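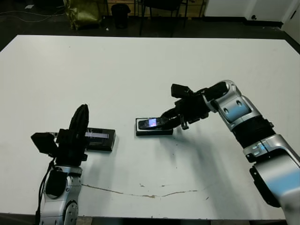

The Brillalus people had sent two arms, because two was what the trial package came with, and I had cleared the big white table for them the evening before, moving my lamps and my tweezers and eighteen years of little screws in jam jars to the shelf by the window. I repair phones in Closalham, in a shop my aunt left me along with her kettle and her opinions about customers. I wasn't looking for help. But the letter said thirty days free and then $319 a month, or $299 if you paid by the year, and it was June, and my wrists had been aching since about Easter, so I wrote back and said all right, send them along.

They were slow, those first few days. I want to be fair about it, since I'd promised the company a review and had already written half of it in my head, and most of that half was unkind. The right arm would come down toward a phone the way my aunt used to come down the cellar stairs, feeling for each step, and the left one would wait beside it with its fingers up as though it wanted to ask a question. I drank a great deal of tea. I told a customer with a dead battery that she could have it back by four o'clock, and then I did it myself in the back room, rather guiltily, with the door pulled to.

What the service was supposed to do was the checking. You mended the phone, and the arms pressed and swiped and held the buttons, over and over, the dull part at the end that I had always hurried through when I was tired. The software that ran them was called Abera, and it kept a list of everything it had tried and how the phone had answered. I didn't care for the list in the beginning. It's a strange feeling to have your work read back to you, line by line, by something that has never once been in a hurry.

Then there was the old phone that came in from the ferry office at Wedavus. I had put a new screen on it and it lit up beautifully, and I was pleased with myself and ready to wrap it. The list said otherwise. It said that a touch near one corner went missing, maybe one time in 18, and only when the phone was lying flat. I tried it with my own thumb and found nothing wrong. I tried it again after lunch (cheese and pickle, and the last of the plum cake) and it failed on me twice, and I sat there thinking of all the screens I had sent out into the world with a pat and a paper bag.

I took it apart again. There was a connector not quite home, such a small thing, and I pressed it down and felt it click.

After that I began leaving the arms to it in the evenings. I'd sit on the other side of the room with the radio low and sort my jars, and I would hear them going, a soft whir and a tap, a soft whir and a tap, and it was better company than I'd have guessed from the brochure. I even started saying good night, which I left out of the review.

The review itself I finished on the twenty-ninth day. I said that they were slow and that they were dear for a shop my size, and that the instructions for changing the fingertips ought to be written by somebody who had tried it. Then I put the kettle on, got out the checkbook, and paid for the year.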